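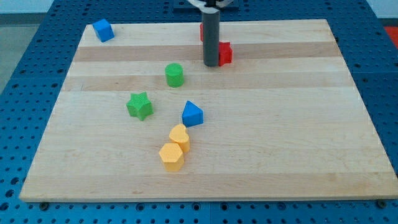 Language-conditioned block pushing: is a success rate from 200 trials comparable with the published result?

Posted in Manipulation and Learning by Prokmont Teaching Laboratory
September 29, 2022

Our laboratory is attempting to reproduce a published result in which a single policy, trained on demonstrations with written instructions, pushes colored blocks on a flat board. The instructions take forms such as "move the green star next to the blue cube" or "separate the yellow heart from the yellow hexagon." We use eight plastic blocks and a wooden board on a perforated table. Demonstrations were gathered in February, and the policy was trained on them without any simulated data.

We ran 200 evaluation trials and recorded 178 successes, a rate of 89 percent. A trial is counted as successful if the operator judges that the instruction has been satisfied within the time limit. The Zeng protocol, which we understood to be the standard for this task, instead uses a distance threshold measured from the overhead camera.

We request guidance on two matters. First, may operator judgment be reported as the primary measure? Second, the blocks were not returned to fixed positions between trials. Each trial began from wherever the previous one ended, unless a block had left the board. Does this practice invalidate the comparison?

Posted by Hurkero Evaluation Office

Operator judgment may be reported, but it should not be the primary measure when the purpose is comparison with a thresholded result. The two measures tend to disagree on instructions of the "next to" type, where an operator will accept a gap that the threshold rejects. If the overhead recordings were kept, the trials can be scored again without running the robot. We recommend that both rates be given in the same table, together with the number of trials on which they differ.

With regard to resets, continuing from the previous arrangement is an accepted practice and has some merit, as it exposes the policy to arrangements that an operator would not think to set up. It has two consequences that must be stated in the report.

The trials are no longer independent. A policy that pushes blocks into one region of the board will go on to face crowded starting positions, and a single poor arrangement can affect several trials in succession. A confidence interval computed as though the 200 trials were separate will be too narrow. Group the trials into runs, where a run ends whenever the blocks are placed again by hand, and resample by run.

In addition, some instructions may already be satisfied when the trial begins. Such trials should be removed from the count before either rate is calculated. In our own review of a similar data set, 9 trials had to be withdrawn for this reason.

It would also be useful to report results by instruction type. A combined rate conceals a great deal, particularly if short moves make up most of the list.

Posted by Flilletti Robotics Group

We used 3 training seeds and reported the mean. One seed is not enough. The question does not say how many were used.

Posted by Zeng Users Forum, Archive Desk

The threshold in the protocol is measured between block centers and not between edges. Several groups have applied it incorrectly, and large blocks are then treated differently from small ones. Please confirm which version of the scoring script is in use before scoring the trials again. The older version does not report an error when a block is hidden from the camera by the arm; it keeps the last known position.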